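# Steel parts bins: leave bare, paint or line?

**slowdrawer** · Sunday, 8:14 am

I picked up a pair of gray sheet-metal bins from a surplus place out by Hirkwood and want to use them for odds and ends in the utility room. Kids' toys, hair stuff, whatever gets left on the stairs. The walls slope in toward the bottom, so they're easy to reach into, but the floors are bare metal and a bit rough in places. Hard plastic makes a racket when you drop it in.

Options as I see them:

- leave them alone
- sand and spray
- cut a liner

I have 400 grit paper and half a can of Skidero gray primer already. Anybody done this and regretted it?

---

**pegboard_ohio** · Sunday, 8:52 am

Leave them alone. Paint on the floor of a bin like that lasts a month. Every hard thing you toss in takes a chip out of it, and then you have paint flakes mixed in with your stuff. Wipe them down with a little mineral spirits to get any shop oil off, let them air out, done.

The noise you get used to.

---

**marlgate** · Sunday, 9:30 am

Disagree on the noise. We had bare steel ones in the laundry room for two years and my husband would drop pocket change in at 11 at night. I cut a piece of wool felt for the bottom and it was the best thing I did in that room. Don't glue it. You want to be able to lift it out and shake it.

Measure at the floor and not at the rim, since the walls slope. I cut mine to the rim size the first time and had to trim it all the way around.

---

**pegboard_ohio** · Sunday, 9:41 am

Felt holds hair and crumbs. If you're putting hairbrushes in there you'll be picking at it forever.

---

**marlgate** · Sunday, 9:55 am

I wash it. It isn't a big deal.

---

**tinlid** · Sunday, 11:20 am

Before anybody spends money, do yours have holes in the floor? Mine do. I've seen the same general shape sold with and without. If there are holes you need to decide about them first, because small stuff finds them. I lost a set of earring backs that way and never did get them all out from under the shelf.

Mine get used for whatever the grandkids drop. One is right behind the other so I can reach both from the same spot. For anyone wondering how the bare floor wears:

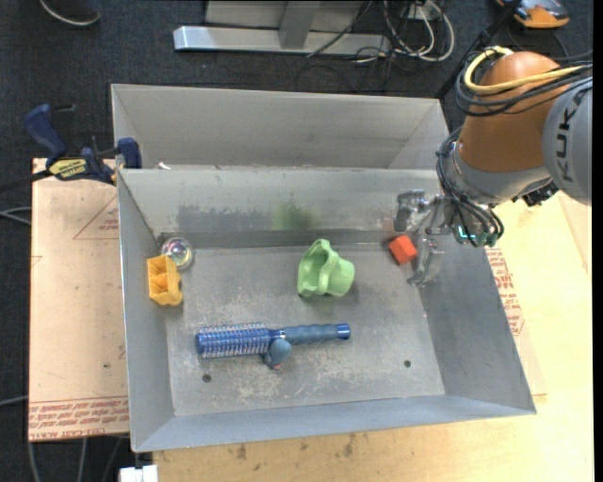

*Bare floor, no liner. The two holes are down at the near end, left and right.*

Scratches and pale patches are the whole story as far as damage goes. It looks beat up and I don't care. The brush and the green cup slide around and so does the clear shiny ball, which is fine with me. The yellow-orange block piece has open compartments, and those fill up with grit if the bin isn't wiped, so I do that every few weeks.

I'd stay away from primer. I tried a gray one on a different bin and the surface got grabby, and little things dragged instead of sliding.

---

**slowdrawer** · Sunday, 12:05 pm

Just checked and yes, same deal, two holes at one end. I had taken them for drain holes. Are they for hanging?

---

**tinlid** · Sunday, 12:18 pm

I don't know. I've heard mounting and I've heard drainage. I put a square of foil tape over each one from the underside on my newer bin and it has stayed put.

---

**quartersawn** · Sunday, 1:47 pm

Foil tape works but the sticky side faces up into the bin, so it collects fuzz. Put a small piece on the inside too, sticky to sticky, and it's clean. Or get snap-in plastic plugs. Lahtinen makes a bag of 12 in mixed sizes, and the hardware store here keeps them with the electrical box covers.

On the liner question, I'm with the rubber people if there are any here. Thin ribbed drawer mat. It's quieter than steel and it doesn't hold hair like felt does.

---

**pegboard_ohio** · Sunday, 2:10 pm

Ribbed mat is fine. I'd still go bare, but I won't argue with ribbed mat.

Part of the trouble with bins like this is what people put in them. A hairbrush in with blocks and toys means bristles full of lint by the end of the week. Brushes go in a cup or on a hook.

---

**tinlid** · Sunday, 2:26 pm

It's a catch bin. Things land there and then they get put away. The brush goes back to the bathroom at night. If I had to sort while picking up, I wouldn't pick up.

---

**marlgate** · Sunday, 2:40 pm

Same here. One bin to catch and one to sort into. We empty ours after supper.

---

**hobart_lane** · Sunday, 4:33 pm

Check the rims too. Mine came with a burr along one side that would open up a finger. Run a cotton ball along the edge, and wherever it snags, hit it with a file. Your 400 grit is too fine to take down a real burr, so file first and use the paper to finish.

If the rims are bad all the way around, Brekham sells a push-on rubber edge trim by the roll. I paid too much for it and used a third of the roll.

---

**slowdrawer** · Sunday, 6:02 pm

Cotton ball snagged in two spots on the one bin and none on the other. Filed those and went over them with the paper.

Going with ribbed mat in one and bare in the other for now. No primer. quartersawn, do you remember which size plug fit yours?

---

**quartersawn** · Sunday, 6:15 pm

Second smallest in the bag. Push it in from the top so the flat side is inside the bin. If it's loose, wrap the stem once with plumber's tape.

---

**marlgate** · Sunday, 7:38 pm

Try the felt if the mat curls at the corners. Mine did that before I switched.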